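Rurncombe Old Town Walks: Frequently Asked Questions

By Kalkidan Nigatu
2023-12-28

What is the walk about?

How the middle of Rurncombe changed from a canal and mill town into the place it is now. We look at street names, shopfronts, old boundary stones and the buildings that have had three or four different uses. The walk was first put together for a local history day and has run ever since.

Where does it start and finish?

It starts by the clock on Antal Street and finishes at the old Carnance warehouse on the canal basin. The two are a short walk apart by the direct route, so you can easily get back to a car or bus stop at the end.

How long does it take?

The walk takes 90 minutes. If the group has a lot of questions it can run over a little. You are free to leave at any point, but please tell the guide before you go.

Were there really trams on Antal Street?

Yes. The line ran from the station to the top of the hill, and the rails were covered over when the buses took over. A short length still shows in the cobbles behind the bank. Two of the iron poles that held up the overhead wire are still standing, and both now carry street lamps.

What was the Carnance warehouse used for?

Grain at first, then wool, then carpets. It stood empty for years after the carpet firm moved out and was turned into offices and small workshops. The hoist beam over the water is original. The windows are not - they were copied from an old photograph when the roof was redone.

Is the Tastitz bakery still open?

The bakery closed, but the building is there and the name can still be read in the tiles by the door. It is a bicycle repair shop now. The owner is happy for people to look at the tiles from the pavement, but we don't take groups inside.

Why does the route miss out the market hall?

The market hall has its own tour, run by the traders, and it needs more time than we can give it. We pass the east side and talk about the fire, then carry on towards the canal.

How many steps or hills are there?

The main route goes down Weir Steps, which has 174 steps and a handrail on one side. There is a step-free route by way of Mill Lane. It covers most of the same history and takes the same time. Say which one you want when you book, as they go on different dates.

What should I wear?

Flat shoes with some grip. The towpath is muddy for much of the winter and the cobbles are slippery after rain. We go ahead in light rain and cancel in high winds or ice.

Are there toilets on the way?

There are none on the walk itself. The nearest public toilets to the start are in the library, and there are toilets on the ground floor of the warehouse at the end.

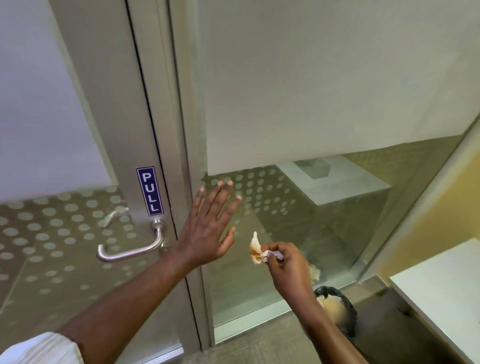 Can I bring children or a dog?

Children are welcome with an adult. Most of the talk is aimed at grown-ups, and under-eights tend to get bored before the canal. Dogs are fine on a short lead.

How much does it cost and how do I book?

Adults pay £6 and children go free. Book by email or at the library desk. We can't take bookings on the day, and the guide doesn't carry change. If you need to cancel, let us know 2 days before and we will move you to another date or give you your money back.

Do you run walks all year?

We run two a month through the winter and more from May. The evening walks also begin in May and follow the same route. School and club groups can ask for a date of their own at any time of year.

I have old photographs of the town. Would you like to see them?

Yes please, above all anything showing the lower end of Antal Street before the bus station was built. Scans are best. If you only have prints, don't post them - bring them to the library and we will copy them while you wait. Please write down who took the picture and the year, if you know.

Contact: ask at the library desk, Rurncombe | © Rurncombe Old Town Walks | Back to top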